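The Letter Writer of Dallesden
Nov 10, 2020

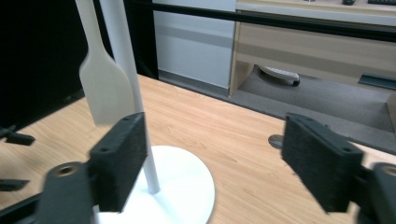 Anayeli Magaña wrote her first letter to a stranger when she was 16, and she can still recite most of it. It went to a boy in Ireland named Gearóid Ó Súilleabháin, whose address had been passed out in her high school English class, and it was mainly a list of questions about rain.

"I asked him if it rained inside the barns," she says, laughing so hard she has to put the phone down for a second. "I don't know what I thought a barn was! And he answered every single question, in order, with numbers next to them."

They have been writing ever since. Gearóid is a retired bus driver now, Anayeli turned 70 in May, and the letters have outlasted two marriages (one each), several house moves and one long postal strike that she still takes a little personally. She keeps his in old boot boxes at the bottom of the linen closet, where her late cat Mirko used to sleep on them.

I called her to talk about the letter circle she runs here in Dallesden, which matches people who would like some mail with people who would like to send it. It began with her neighbor Bríd Foley, who had moved over from Galway to be near her son and found the evenings very long.

"Bríd told me the only thing that came through her door was the water bill," Anayeli says. "So I wrote to her. She lives across the street, I could see her kitchen light from my desk, and I put a stamp on it anyway. She wrote back four pages."

This spring, with everyone shut indoors, the circle grew from a few friends to nearly 500 members, and Anayeli had to learn to use a spreadsheet. Her nephew set it up. She does the matching herself, in the mornings, with coffee, and goes mostly by instinct.

"Gardeners don't always want gardeners," she says. "I put Florian Pfister, who repairs clocks, with a lady who raises goats, and now I hear they're on two letters a week. What on earth do they find to say? I'd love to know, but I don't ask."

Her advice for beginners is simple enough. Start with whatever is outside the window. Don't apologize for your handwriting, and don't save up for big news. She gives herself 30 minutes after supper and stops when the time is up, even in the middle of a story, so there is something to begin with the next night.

Has she ever met Gearóid in person? Once, she says, at the bus station in Coughlan, when he came over for a cousin's wedding.

"We were terribly shy. We had a sandwich and talked about the traffic. Then he went home and wrote me the loveliest letter about it."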